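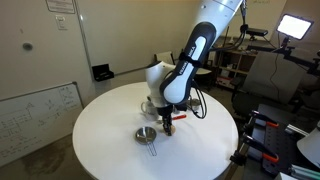

Ghada Boutros wrote to us that a round table has no end to sit at, that this was the whole reason she had wanted one, and that after a year of living with hers she had caught herself thinking of the side nearest the window as the head of it anyway. We have come back to her letter many times while writing this section, and it seemed only fair to let her have the first word.

4. What people do with a table that has no corners

4.1 Places and claims

The Kellurum diaries, described in Section 3, came to 2092 entries in all. Of these, 1462 were written by people working at tables with corners, and the rest came from people at round ones. We had expected the two groups to write about much the same things, such as the height of the table, the light, and whether the thing wobbled. They did write about wobbling, at greater length than we had bargained for! But the two sets parted ways quite early on over the question of where one person's part of the table stops.

At a table with corners, our diarists hardly ever raised the matter. A corner seems to do the work for them. People wrote "my end" or "her corner" without any explanation, and when we asked in the follow-up visits what they meant, they could point to it straight away. At round tables the same people grew wordy. They wrote of "the bit in front of me," "my slice," and in one lovely entry from Fitgate, "as far as my elbows go, and then a little for luck." We coded 934 entries from the whole set as containing some claim of this kind, whether it was spoken aloud, settled by putting an object down, or only felt and later confessed to the diary.

Objects turned out to be the main way of making a claim. A mug, a pair of glasses, or a folded sweater left on the table overnight would be treated the next morning as a kind of fence. In the shared workroom on the second floor at Sfeir, one writer described moving the same dish of paper clips a hand's width to the left every day for most of April, and being met each following day by the dish in its old spot. Neither party ever spoke of it. We find this entry very touching, and we suspect that many readers will have been on one side or the other of something like it.

4.2 The middle

Every table has a middle, of course, but people at long tables rarely mentioned theirs. It was a strip where the salt lived, or the mail. At a round table the middle is one point that everyone is equally far from, and our diarists had strong feelings about it. Some kept it clear as a matter of courtesy. Others used it as a common store, and whatever went there stopped belonging to anyone in particular – scissors, tape, the good pen. Small containers drifted toward it. So did hand tools, which were put down "for a second" and then stayed until somebody needed the space for lunch.

The size of the table matters a good deal here. On the smaller Bakuline tops a seated adult can reach the middle without leaning, and people told us that they thought of the entire surface as being within their care. They wiped all of it. On the larger ones they wiped their own portion and perhaps a polite margin, leaving a patch at the center that was cleaned only when visitors were expected. We didn't set out to study wiping, and we would urge anyone planning similar work to put it in from the beginning, as it told us more about shared ownership than several of our carefully worded questions.

Search articles, authors, keywords
Advanced search

Color came up as well. White tops were praised for being cheerful and blamed for showing everything. One man wrote that he put fewer things down on a white table, because each of them looked as though it was waiting for him to deal with it. His wife, keeping a separate diary at the same table, put down exactly as much as she always had.

Figure 4. Round white tabletop with a small shallow metal bowl and a red-handled tool lying flat.
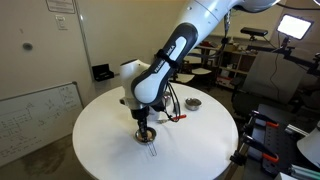
A further point concerns the direction in which things are laid. At a table with straight sides, people line up a ruler or a notebook with the edge, often without noticing that they do it. The edge gives them a line to follow. Round tables offer no such help, and the diaries suggest that people borrow a line from somewhere else: the wall, the window frame, the floorboards, or very often their own chair. When two people borrow different lines, the table looks untidy to both of them, and each believes the other is the untidy one. We heard this complaint in homes and workrooms alike, and it was nearly always made kindly.

4.3 Sitting back down

We also asked whether people returned to the same place after getting up. At round tables they did so far more faithfully than they expected of themselves. Several had told us in the opening interview that the great pleasure of a round table was sitting anywhere, and then recorded the same seat day after day. Ghada Boutros, who had warned us about this in her letter, chose the window side on every day but one, a Tuesday, when her sister was staying and got there first. Her entry for that evening runs to two pages.

It would be easy to make too much of this. A favorite seat may come down to the draft from a door or the reach of a lamp cord, and the diaries don't always let us tell habit from plain comfort. We return to the matter in Section 5, where the floor plans are compared with the seating records.

Share 200
Comments 3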